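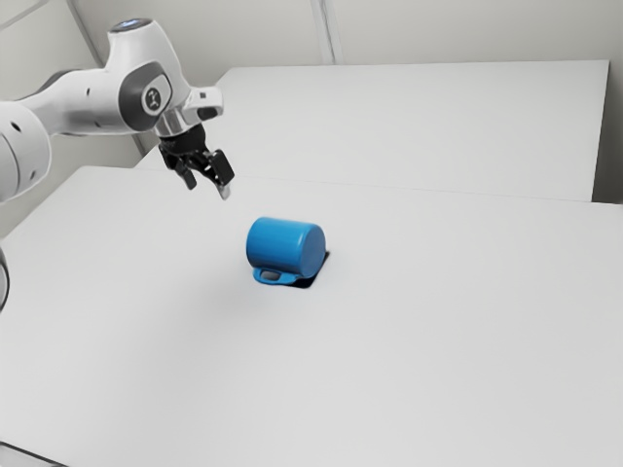 Imberg Junior Food Desk – Kids' Pages

Home | Ask Us | Snacks | Stories | Join In

Where does chocolate come from?

I eat chocolate nearly every day (sorry, teeth!), and for years I never once wondered what it was before it was a bar. Then my niece asked me if it grew on trees, and I laughed, and then I looked it up and had to say sorry. It does grow on trees!

The tree is called the cacao tree. You say it "kuh-COW". It likes hot, rainy places near the equator, which is the line we draw around the middle of the Earth. The fruits are called pods, and they're a bit like small bumpy footballs. The funny part is that they grow straight out of the trunk, as well as from the big branches. Yellow ones, red ones, orange ones – it looks like somebody stuck them on with glue.

Crack a pod open and you find seeds covered in soft white pulp. The pulp is sweet and a little lemony. The seeds are what we call cocoa beans, and if you bit one raw you'd pull a terrible face, it's so bitter!

So how do they get tasty? First the farmers pile up the beans, pulp and all, and cover them for 5 days or more. Tiny living things called yeast and bacteria get to work and the pile heats up. That's called fermenting, and it's a bit like what happens when bread dough puffs up. Then the beans are spread out to dry in the sun.

After that they go off to be roasted, and the shells come off. The insides get ground and ground until they turn into a thick brown paste. Add sugar, and milk if you're making milk chocolate, and you're nearly there.

White chocolate has cocoa butter in it, the pale fat from the bean, but none of the brown part. My niece says that's cheating. I still eat it.

Picking pods is hard work, done by hand with sharp blades. Some bars have a label saying the farmers got a fairer deal, so have a look next time you're at the store with a grown-up, and see how many different labels you can find.

Shares: 186 | Comments: 5

More from the Kids' Pages
Why do onions make us cry?
What is honey made of?
How popcorn pops
Coming in September: all about rice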